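Finding Duplicate Files on a Windows Drive with PowerShell

This page covers listing files with identical content on a Windows drive or share, reviewing the list, and moving the extra copies to a holding folder. It uses only commands included with Windows PowerShell 5.1. The script is kept in one file, Notoser.ps1, and is built up below one block at a time.
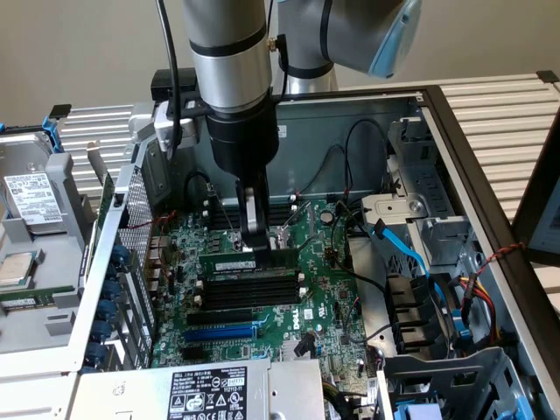
R. Younis
Desktop Support Lead, Lundville Office

Last updated: 15 March 2022

Applies to: Windows 10, Windows Server 2016 and later

Before you start

You need read access to the whole folder tree you want to check, and write access if you intend to move anything. Run the scan with an account that can open the files. A file the account can list but not read will show up in the first pass and fail in the second.

Check that you have a current backup. The scan itself changes nothing, but the last part of the procedure does.

Pick a root folder that holds user data. Do not point the script at C:\Windows, C:\Program Files or C:\ProgramData. Those folders contain large numbers of identical files that are supposed to be there, and moving one of them can stop a program from starting.

How the comparison works

Two files with different lengths cannot have the same content. The script therefore groups files by length first and drops every file whose length occurs only once. Only the files that are left have to be read from disk and hashed. On most shares this removes the larger part of the work.

File names and dates play no part in the comparison. A copy that has been renamed is still found. A file that has been opened and saved again may not be found, even if it looks the same on screen, as many programs write a new time stamp inside the file.

Step 1. Set the paths

Open Notepad or the PowerShell ISE and enter the following lines.

$root = 'D:\Shared\Henberg'
$report = 'C:\Reports\duplicates.csv'
$hold = 'D:\Holding'

Henberg is the project folder used throughout this page. Replace it with your own. The report folder must already exist, and the holding folder must be outside the root, or the next scan will find everything you moved on the last run. Use single quotes so that a dollar sign in a folder name is taken as plain text.

Step 2. List the files

$files = Get-ChildItem -LiteralPath $root -File -Recurse -Force -ErrorAction SilentlyContinue -ErrorVariable scanErrors |
 Where-Object { $_.Length -gt 0 }

-Force includes hidden and system files. Leave it out if you do not want them. The Where-Object line removes empty files, all of which would otherwise be reported as copies of each other.

Folders that could not be opened are collected in $scanErrors. Look at them before you rely on the result:

$scanErrors | ForEach-Object { $_.TargetObject }

If the output names a folder you expected to be scanned, fix the permissions and run the step again.

Step 3. Keep only the files that share a length

Group-Object would do this in one line, but in version 5.1 it becomes very slow on a long list. A hashtable is faster.

$bySize = @{}
foreach ($f in $files) {
 if (-not $bySize.ContainsKey($f.Length)) {
 $bySize[$f.Length] = New-Object System.Collections.ArrayList
 }
 [void]$bySize[$f.Length].Add($f)
}
$candidates = foreach ($list in $bySize.Values) {
 if ($list.Count -ge 2) { $list }
}

The [void] in front of the Add call suppresses the index number that ArrayList returns. Without it the console fills with numbers.

Step 4. Hash the candidates

$hashed = foreach ($f in $candidates) {
 $h = Get-FileHash -LiteralPath $f.FullName -Algorithm SHA256 -ErrorAction SilentlyContinue
 if ($h) {
 [pscustomobject]@{
 Hash = $h.Hash
 Length = $f.Length
 Modified = $f.LastWriteTime
 Path = $f.FullName
 }
 }
}

Use -LiteralPath here and not -Path. With -Path, square brackets in a file name are read as wildcards and the file is skipped or the wrong one is matched. Camera exports and downloaded files often have brackets in their names.

A file that another program has locked cannot be hashed and is left out of the result. Mail archives and database files are the usual cases. Run the scan when the share is quiet if you need these covered.

SHA256 is the default, and it is written out so that the script reads clearly later. MD5 also works for finding accidental copies. On a spinning disk or a network share the disk is normally the slower part, and changing the algorithm saves little.

Step 5. Write the report

$groups = $hashed | Group-Object Hash | Where-Object { $_.Count -gt 1 }
$groups | ForEach-Object { $_.Group | Sort-Object Modified } |
 Export-Csv -LiteralPath $report -NoTypeInformation -Encoding UTF8

Group-Object is acceptable at this point, as the list is much shorter. Rows with the same hash are written together, oldest file first.

To see how much space the extra copies take:

$extra = 0
foreach ($g in $groups) { $extra += $g.Group[0].Length * ($g.Count - 1) }
'{0:N1} MB' -f ($extra / 1MB)

On the Henberg folder the first run found 138 groups. Most were installers and scanned forms saved in more than one place.

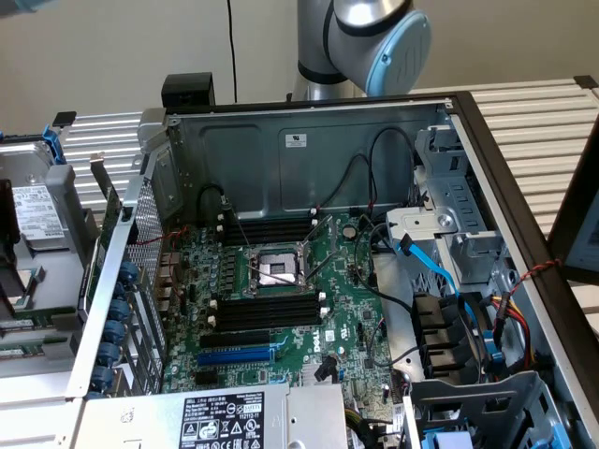
The total printed here is an upper figure. It assumes every extra copy can go, and it takes no account of hard links or disk compression. Hard links are separate names for the same data on disk, so removing one name frees nothing. To check a file for them, run:

fsutil hardlink list "D:\Shared\Henberg\forms\intake.pdf"

If more than one path comes back, leave the file alone.

Step 6. Review the report

Open the CSV file in a spreadsheet and add a column named Action. Type MOVE in the rows you want moved and leave the rest blank. Every group must keep at least one blank row. Save the file as CSV under a new name, for example duplicates_reviewed.csv, and keep the original.

Points to check during the review:

Templates and forms are sometimes kept in several folders on purpose. Ask the owner of the folder.

Spreadsheets may link to other files by path. Moving the target breaks the link even if an identical copy exists elsewhere.

Small configuration files inside a program's own folder should stay where they are.

If the report is too long to review, raise the lower limit on file size in step 2. Replacing 0 with 9MB leaves a list of large files only, and that is where most of the space is. PowerShell reads the MB suffix directly, with no quotes and no space.

Check the saved file with a text editor before going on. Depending on the regional settings, some spreadsheet programs save a CSV with semicolons. If yours does, add -Delimiter ';' to the Import-Csv lines below.

Step 7. Move the marked files

First check that no group has been marked in full:

$rows = Import-Csv -LiteralPath 'C:\Reports\duplicates_reviewed.csv'
$rows | Group-Object Hash | Where-Object {
 @($_.Group | Where-Object { $_.Action -ne 'MOVE' }).Count -eq 0
} | ForEach-Object { $_.Group.Path }

This should print nothing. If it prints any paths, go back to the spreadsheet and clear one row in each group listed.

Then run the move with -WhatIf in place:

foreach ($r in ($rows | Where-Object { $_.Action -eq 'MOVE' })) {
 $relative = $r.Path.Substring($root.Length).TrimStart('\')
 $target = Join-Path $hold $relative
 $folder = Split-Path $target -Parent
 [void][System.IO.Directory]::CreateDirectory($folder)
 Move-Item -LiteralPath $r.Path -Destination $target -WhatIf
}

The folders below the holding folder are created even with -WhatIf, as CreateDirectory is a .NET call and does not see the switch. They are empty and do no harm. Read through the output, remove -WhatIf and run the block again.

The folder structure under the root is repeated in the holding folder, so a file can be put back by hand without looking up where it came from. $root must not end in a backslash or have a different length from the one used in the scan — the Substring call depends on it.

Test on a small subfolder before the full run. One with up to 500 files finishes quickly and shows whether the paths come out right.

Problems

"Could not find a part of the path." The full path is probably longer than Windows PowerShell accepts by default. Map a drive letter to a folder deeper in the tree with subst and scan from there.

The scan starts downloading files. The root contains a synced cloud folder with online-only files, and hashing a file forces it to be fetched. Exclude those by adding a test on the Offline attribute to the filter in step 2:

-and -not ($_.Attributes -band [System.IO.FileAttributes]::Offline)

"Running scripts is disabled on this system." Start the script in a session with its own policy. The setting applies to that session only, and a policy set by your administrator still overrides it.

powershell.exe -ExecutionPolicy Bypass -File C:\Scripts\Notoser.ps1

Accented letters look wrong in the spreadsheet. Import the file through the spreadsheet's text import dialog and choose UTF-8. Do not correct the paths by hand, as they will no longer match the names on disk.

Emptying the holding folder

Leave the holding folder in place long enough for monthly and quarterly jobs to run. For the Henberg files it stays until the end of June. Keep the reviewed CSV with the backup records after the folder has been deleted.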